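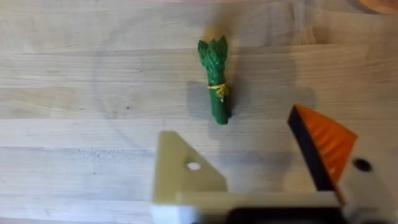 Butcher block was my idea, and I'd like that on the record before my sister-in-law joins this forum and tells it differently. We have a long worktop in the back room at Lernmont (small play library, families borrow toys for a couple of weeks and return most of them) and I talked everyone into wood because laminate felt like a dentist's waiting room. Now it's October and the wood has opinions. The toy asparagus is standing guard next to the problem, which is a faint ring on the planks over to the left, plus a patch of little dark speckles lower down. The ring I can live with. The speckles bother me more than they should, considering our customers are mostly four. Do I sand, do I oil, do I put a tray on it and walk away? Also, while you're all here, how do people store toy vegetables so that they don't migrate? We have one container for the greens and I am losing.
Valquíria

Posted by vholanda
Original poster

Re: Ring and speckles on butcher block (and vegetable storage)
Posted by Haberkorn_D

Detlef here, thirty years of ruining tables for money. Pale planks, seams running the long way, ring you can only half see. Leave the ring. That's a cup, or a can, or the bottom of a paint jar, and it went in through a finish that was already thin. If you don't know what finish is on there, drip some water on it tonight and go home. If the water is still sitting there proud of itself when you've locked up, you have a finish. If it has sunk in, you don't.

The speckles I want to know more about. Can you feel them with a fingernail?

Re: Ring and speckles on butcher block
Posted by chiharu_i

Before anybody says sandpaper, could we try dish soap? I'm serious. Last spring I had dark specks on my Undholm counter and spent a whole evening reading about mold and iron stains and tannins. It was pepper.

Re: Ring and speckles on butcher block
Posted by Haberkorn_D

It is never pepper.

Re: Ring and speckles on butcher block
Posted by chiharu_i

It was pepper, Detlef. It had been oiled in. I ate dinner over it for a month.

Re: Ring and speckles on butcher block
Posted by zeke_carrasco

I'm going to be the unpopular one and say replace the top. I had a quote for maple last year, 1299 delivered, and I laughed at the guy, and then I spent most of a summer scraping the old one and breathing through my nose. At the end of it I had a table that looked like a table somebody had scraped all summer. My time is worth something. Not much, according to my kids, but something.

If you do sand, start at 80 and don't let anyone tell you to start finer. You'll be there until Christmas.

Re: Ring and speckles on butcher block
Posted by K.Meinecke

Please don't start at 80 on a tabletop because of a few specks you could cover with a coaster. Ezequiel, I say this with affection, but you own one approach to furniture and it's demolition. 80 leaves scratches that you then have to chase through every grit in the drawer, and on planks that vary in tone like those, a patch you've sanded in the middle will look like a bald spot. Start with the soap. Then a white scrub pad along the grain. Then look at it in daylight and ask yourself if you still care.

As for 1299 for a play library's table, I'll just leave that number sitting there.

Re: Ring and speckles on butcher block
Posted by zeke_carrasco

It was nice maple.

Re: Ring and speckles on butcher block
Posted by Haberkorn_D

Kerstin is right about the bald spot. I don't enjoy typing that. I still say he's right that 80 is where you start if you're doing the whole top, and I still say do the whole top or none of it. What's it finished with?

Re: Ring and speckles on butcher block
Posted by vholanda

I have no idea what it's finished with. It came from Sauerland, the salvage place behind the bus depot, where I paid 335 for it and the man threw in a door handle. When I asked him about the finish he said "clear."

I did the fingernail test. I can't feel them at all. I then did the water test and forgot to look at it before I left, so the result is that by morning there was no water, which I believe is also what water does.

Taking everything in order, as far as I've gotten:

1. Soap. Done, one corner of the patch only, with a soft cloth. Some of the specks may be lighter. I've looked at them so long now that I could be making it up. Chiharu, I didn't find pepper, but I can't rule it out, people eat crackers in there.

2. Storage. This is where I'd like help, because the tabletop is never clear enough to scrub properly. The greens live upright in the round brownish container with the blue and orange band, and it takes the long dark green pieces fine. Then something yellow and oval ends up riding in there with them, at the front, like it paid for the seat. The slatted white box toward the far edge is supposed to be for the red things. The flat lime-green ring with the holes belongs to no set I can identify and spends its life lying on the bare wood. The red-orange pouch is at the far edge too, and I've decided that's where it lives.
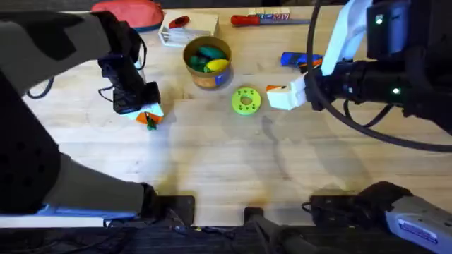
3. Oil. I have a bottle of Irex left over from the chairs. It says "for interior wood" and then a lot in a font made for ants. Can it go over an unknown clear finish, or do I get soup?

4. The tray. I still like the tray.

Re: Ring and speckles on butcher block
Posted by Haberkorn_D

On 3: soup. Maybe not soup exactly, but if there's varnish under there the oil has nowhere to go and it'll sit on top being tacky until a child sticks to it. Try it on the underside first, a patch the size of your hand. Leave it overnight and wipe it with a paper towel. If the towel drags, put the bottle back with the chairs. And read the ants, you want to know what they say about toys and mouths before any of it goes on the top side.

Lay the wiping rags out flat outside to dry, too. Don't ball them up in the trash. I have a friend with a very interesting garage ceiling.

Re: Ring and speckles on butcher block
Posted by K.Meinecke

On 2, your container is the trouble. A tall round thing is good for anything long and bad for everything else, and it's standing in the middle of the table, so it collects whatever is in somebody's hand. I'd move it to the back next to the white box and give the yellow thing a low dish of its own. Open and shallow. Kids will put things back if they can see where the others are.

I run a preschool room with more than 30 pieces of play food in it and everything long stands up, everything round lies down. There's no further system. We tried colors and it ended in tears, two of them mine.

Re: Ring and speckles on butcher block
Posted by chiharu_i

Disagree on moving it! If the tall one goes to the back, short arms can't reach into it, and they'll tip it to see inside. Middle of the table is right. I'd put a felt circle under it, though, just in case that's where your next ring comes from.

What is the green ring, does anyone know? My guess is a lid. Or part of a stacking game.

Re: Ring and speckles on butcher block
Posted by zeke_carrasco

Spacer. Out of something. It's always out of something, and you find out what when the something falls over.

Re: Ring and speckles on butcher block
Posted by K.Meinecke

It could be a pineapple slice, for heaven's sake.

Re: Ring and speckles on butcher block
Posted by chiharu_i

Lime green, though?

Re: Ring and speckles on butcher block
Posted by K.Meinecke

I have a blue potato in my room, Chiharu. It came that way.

Re: Ring and speckles on butcher block
Posted by vholanda

Thank you all, I think. I put a hand-sized patch of the Irex on the underside this afternoon, lying on my back with a flashlight in my teeth while a father asked me if we had any puzzles. We do. They're by the window.

Felt circle is going on. The tall container stays in the middle for now, because Chiharu's point about tipping is one I've already lived through with the crayons. The yellow thing gets a dish. Nobody sand anything until I've reported on the paper towel — Ezequiel, I'm looking at you, and I know you have a key.

Re: Ring and speckles on butcher block
Posted by zeke_carrasco

I only have the side door key.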